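Mitmachen beim Vormachen: Prumov sucht Leute, die Robotern Handgriffe beibringen

Stellenangebot / Aufruf zur Teilnahme
Einsatzort: Studio Dullton
Beginn: August, Einstieg auch später möglich
Umfang: stundenweise, in festen Schichten

Wie faltet man ein Geschirrtuch, damit die Ecken aufeinanderliegen? Wie fest drückt man einen Becher, wenn man ihn vom Tisch nimmt? Wer so etwas jeden Tag tut, denkt kaum darüber nach, und genau deshalb lässt es sich so schlecht in Regeln schreiben. Wir bei Prumov gehen einen anderen Weg: Menschen machen die Aufgabe vor, unser Lernsystem schaut sich die Bewegungen ab. Dafür brauchen wir Hände. Viele verschiedene, gern auch Ihre!

Was Sie bei uns tun

Sie nehmen in jede Hand einen Handgreifer und erledigen damit kleine Alltagsaufgaben am Tisch: Geschirr umräumen, Tücher falten, eine Blume gießen, Besteck sortieren. Die Greifer zeichnen auf, wie Sie sie führen und wann Sie zugreifen. Eine Aufnahme dauert selten länger als eine Minute, dann wird der Tisch neu hergerichtet und es geht von vorn los, mit leicht veränderter Anordnung. Bis zum Ende des Projekts wollen wir 635 brauchbare Durchgänge pro Aufgabe zusammenbekommen, da ist also noch einiges zu tun.

In den ersten Stunden fühlt sich das ein bisschen an wie Kochen mit Ofenhandschuhen. Man greift daneben, lacht, probiert es noch einmal, und irgendwann sitzt der Griff. Trevor Stockdale, der die Schichten am Vormittag betreut, nimmt sich für die Einweisung viel Zeit. Danach arbeiten Sie weitgehend selbstständig.

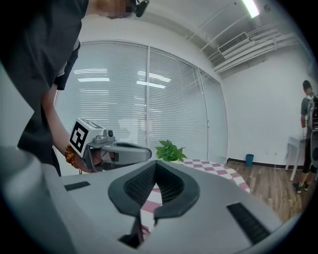
Ein Teil der Gruppe wechselt nach der Einarbeitung an den Fernsteuerplatz. Dort bewegen Sie einen richtigen Roboterarm über zwei Steuergriffe und sehen über einen Bildschirm, was er tut. Das verlangt mehr Geduld, weil der Arm langsamer ist als man selbst, macht aber großen Spaß – vor allem, wenn er zum ersten Mal eine Tasse sauber auf die Untertasse stellt. Wer lieber bei den Handgreifern bleibt, bleibt dort.

Was Sie mitbringen sollten

Ruhige Hände und etwas Ausdauer, denn eine Schicht dauert vier Stunden (mit Pausen)
Freude daran, dieselbe Sache sorgfältig zu wiederholen
Deutsch oder Englisch, so dass Sie die Aufgabenzettel gut lesen können
Mindestalter 18 Jahre

Vorkenntnisse in Technik oder Programmierung sind nicht nötig. In der letzten Runde waren eine Floristin, zwei Studierende der Musikwissenschaft und ein pensionierter Busfahrer dabei, und alle haben Bewegungen beigesteuert, auf die wir im Team nie gekommen wären. Linkshänderinnen und Linkshänder sind besonders willkommen, von Ihnen haben wir bisher viel zu wenige Aufnahmen.

Was wir bieten

94 Euro pro Schicht, ausgezahlt zum Monatsende
Schichten ab 8:30 Uhr oder ab 13:30 Uhr, Sie wählen aus dem Plan
Bezahlte Einweisung
Getränke und Obst, Fahrrad kann im Hof stehen
Auf Wunsch eine Vorführung, bei der Sie sehen, was der Roboter aus den Aufnahmen gelernt hat

Zum Datenschutz

Die Kameras an den Greifern nehmen den Arbeitsbereich auf, dabei können auch Personen im Raum ins Bild kommen. Gesichter werden vor der Weitergabe an unseren Projektpartner Stadar unkenntlich gemacht. Vor der ersten Schicht bekommen Sie eine Einwilligungserklärung, die Sie in Ruhe zu Hause lesen können. Fragen dazu beantwortet Joanne Kershaw.

So melden Sie sich

Schreiben Sie uns ein paar Zeilen: wer Sie sind, an welchen Tageszeiten Sie können, und ob Sie Rechts- oder Linkshänder sind. Ein Lebenslauf ist nicht erforderlich. Wir suchen für diese Runde etwa 100 Personen und vergeben die Plätze laufend. Ansprechpartnerin ist Imogen Nuttall, Stichwort »Handgriffe«. Sie lädt Sie dann zu einem Probetermin ein, bei dem Sie die Greifer einfach in die Hand nehmen und ausprobieren können. Wir freuen uns auf Sie!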